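Vutetti opens its kitchen robot buying plan to anyone who wants to borrow it

Tue 9 August

I'm Quentin Le Goff, and I look after equipment buying at Vutetti. We make ready meals and we run a test kitchen in Plodwood, and for the past few months I've been the person with the spreadsheet. We're putting that spreadsheet out today, free, with all my notes left in (including the grumpy ones). It covers how we planned and priced a robot arm for the test kitchen, what we forgot the first time, and what we'd put in the budget before we even rang a supplier.

If you run a small food business and you've been thinking about an arm for the fiddly jobs, this is for you. You don't need to be an engineer. I'm certainly not one!

The plan started in January, when our managing director asked me what a robot would cost and I gave her the price of a robot. Big mistake. The arm is one line. After that come the gripper, spare fingertips, the stand, the cabling, the camera, the safety check, the electrician, the training days, and the worktop time you lose while everybody learns. My first version had 2 lines in it. The one we're publishing has rather more, and I still found something missing last week (a drip tray, if you must know).

The bit I'm proudest of is the part about ordinary kitchen kit. We'd assumed the robot would have to cope with whatever was on the counter, and so it does, but the state of the counter changes what you need to buy. A chopping board with a groove round the edge isn't the same to a gripper as a flat one. Shiny steel reflects everything near it, which matters if you're relying on a camera. So we now list every surface and every object the arm will work near, and we do that before we ask for quotes. 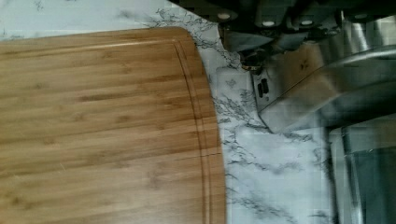
The gripper at work on the test kitchen counter, beside a wooden board, above stainless steel.

Mohit Agarwal, who heads up our test kitchen, pushed for this from the start. I'll let him have his say:

"Quentin kept sending me brochures and I kept sending him back pictures of my worktop. A supplier's demo bench is bare and beautifully lit. Mine has boards and steel all over it, and a patterned counter that shows every crumb. I wanted us to pay for something that could live in my kitchen, and I wanted to know the bill for that before we signed."

Fair enough, Mohit. He won that one.

Now for some money, as that's what people always email me about. We set aside £3,333 for what I call the bits box: spare fingertips, fixings, replacement boards, covers and cleaning supplies suitable for use near the gripper. That's for the first year, and it's kept apart from the main purchase so it can't get swallowed up when the delivery charge comes in higher than expected. Training has its own line too, at £725 a person. We'd originally put training down as nothing, on the grounds that the supplier would "show us how it works". They did, for a morning. Then they went home.

We also put a price on time. The plan allows almost 200 hours of staff time for setting up and trying things out, and I'd ask you please not to trim that to make the total look nicer. I tried. Mohit noticed straight away.

Something else we changed was the order in which we do things. We used to choose the machine, then find it a job. The published plan has you write down one job, in plain words, with the real items it involves. Ours was a board on a counter. You can buy the same board again, you can swap it when it gets tatty, and everybody in the kitchen knows what it is. Then you go to suppliers and ask them to quote for that job on that counter. The quotes we got back this way were far easier to compare, as they were all answering the same question. 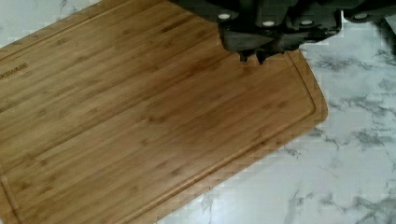

Gripper over the bamboo board, with the juice groove running inside the rim.

A few things in the plan may not suit you. We rent our building, so there's a section on getting the landlord's agreement that you can skip if you own yours. We decided to buy outright, and the leasing page is thinner than I'd like. If you've leased an arm and kept decent records, I'd love to hear from you, and I'll add your figures with your name on or off as you prefer.

There's a sheet for putting off the purchase as well. I filled that one in twice. Waiting has a cost, and it's easier to argue for (or against) once it's written down next to the others. We've left both of our old versions in so you can see how my guesses moved.

The plan comes in two parts. Obura is the budget sheet, with a blank copy and our own filled-in copy side by side. Renach is the checklist that goes with it, meant to be printed and carried round the kitchen with a pencil. We named them ourselves on a slow afternoon and I've stopped trying to explain why. You can use either without the other, though the checklist feeds the sheet and I'd start there.

Both are free for any business to use and alter. We only ask that you don't sell them on. To get your copies, write to the Vutetti press desk in Plodwood and say which parts you'd like. Mohit and I are both happy to talk to trade press and local papers, and he's much better in the mornings than I am. Visits to the test kitchen can be arranged on weekdays, outside the lunch run.

Notes for editors

Vutetti makes chilled ready meals and is based in Plodwood. Quentin Le Goff is equipment buyer. Mohit Agarwal is head of the test kitchen.

Prices in the plan are Vutetti's own budget figures and don't include VAT.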